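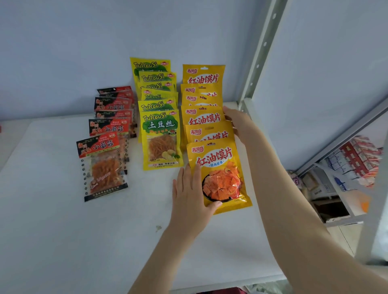
Teaching Bright to stock a shelf: my term project, part two

So part one was all about getting Bright (our two-armed robot, named before I joined the lab) to stop dropping things. Part two is the fun bit, where I show it a task with my body and it tries to copy me!

The task is restocking snacks. I picked snack bags on purpose, since boxes felt like cheating. Bags slump and slide and crinkle, and if you let go of the front one too early the whole column creeps forward. What I wanted was three columns, gluten strips on the left, shredded potato in the middle and the red-oil bread slices on the right, each bag overlapping the one behind so you can still see its top edge.

I tried remote control first. We have a setup called Runport with two handheld controllers, and I drove the arms through 20 restocks. It was slow going (my shoulders hated it) and I kept pinching the bags way too hard. The second way was just doing the job with my own bare hands and recording from head height, and wow, so much nicer. I got 100 of those done in the time it took me to get the 20.

The thing I noticed watching them back is how much my left hand does. I would have told you I stock shelves with my right. But with the yellow bread packets, my left hand is spread flat on the front bag, holding it against the shelf, while the right one has hold of the edges of the bags behind it. I never did that with the controllers, not once. I was using one arm and parking the other like a dummy.

So I went back and redid the Runport demos with both arms, 47 of them this time, and those are the ones I trained on together with the hand recordings. Cutting everything into short clips gave me 952, which took a whole October evening and a lot of noodles.

Still on my list: the white rack has a metal upright right next to the third column, and Bright's right elbow swings out much wider than mine does. I think I need to stand further left when I record, or turn the whole rack a bit. I'm trying the rack first.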